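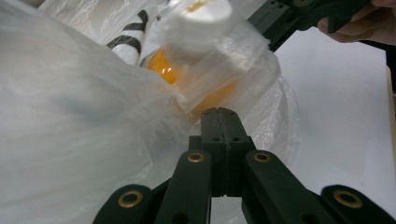 Bonar Community Pantry Changes How Grocery Bags Are Packed

Sunday, December 19, 2021

The Bonar Community Pantry has adopted new packing guidelines for the grocery bags it hands out each week, following a review that began in September. The guidelines apply to all bags prepared at the Kilell Street and Wanska Road sites.

The pantry currently prepares 109 bags a week across the two sites. Households told the pantry during the review that bags were sometimes difficult to carry home, and that small items were easily overlooked at the bottom.

Under the new guidelines, bottled drinks are placed in the bag first and kept upright, with the cap facing up. Small items are added afterward, beside the bottle, where they can be found without emptying the bag. No bag is to weigh more than 5 kilograms. Households entitled to more than this will receive a second bag.

Clear plastic bags will remain in use for the time being. Contents can be checked through the film before a bag leaves the table - a step the pantry considers important for households with food allergies. A bottle of orange-brown drink with a white screw cap, for instance, can be picked out even when the plastic around it is crumpled.
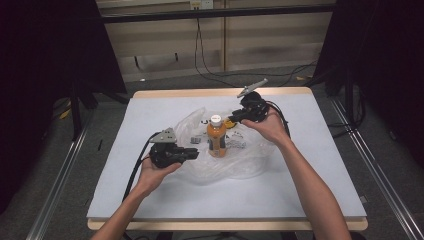

Bag Returns and Supplies

Households are asked to bring back clean, undamaged bags on their next visit. Returned bags are spread out on a table and inspected before they are filled again. Torn bags are set aside for recycling.

The Suominen Fund has provided a grant of $500 toward packing supplies for the coming year. Of this amount, $400 will be spent on bags and the remainder on labels.

Opening hours at both sites are unchanged. Printed copies of the guidelines are available at the front desk of each site on request.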